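Kurero Parcel Hub, Skarkik Road
Emissions and energy walk-through, with comments
Sep 24, 2019

Loading dock
Idling trucks: FAIL. The sign says engines off after 5 minutes. The sign is in excellent condition, having apparently never been touched by anyone's eyes.
Dock door seals: PASS on the east side. Door 40 has a gap wide enough to admit weather and a confident pigeon.
Electric yard tractor: PASS. Charged, plugged in, parked behind the diesel one everybody uses.

Conveyor hall
Lights on motion sensors: PARTIAL. Sensors fitted. Someone has taped over two of them so the lights stay on.
Sleep mode on idle belts: FAIL. Third visit in a row. The Hoshino controller does have the setting, and the manual explaining it is still in its shrink wrap.
Compressed air leaks: FAIL. No instrument needed, I could hear it from the parking lot. 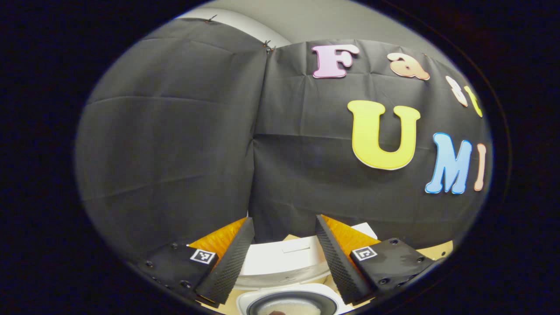
Black fabric backdrop with "Fast" and "UMI" in foam letters.

Packing
Box sizes matched to contents: PARTIAL. Better than August. I still watched a phone charger leave in a box fit for a microwave.
Plastic air pillows phased out: FAIL. The plan promised paper by summer. It did not say which summer.
Cardboard baler: PASS. Kudos to the night shift.

Records
Power meter log: PASS. Filled in daily, same pen.
Refrigerant log: FAIL. Last entry reads "ok."
Diesel use: 2,307 gallons for August against a target of 2,000. The Gundico fuel card report agrees, so we can't blame the arithmetic.

Follow-up
Fix the air line first. Door 40 next. Untape the sensors today, please, it takes a ladder and a fingernail. Send the refrigerant paperwork before the next visit.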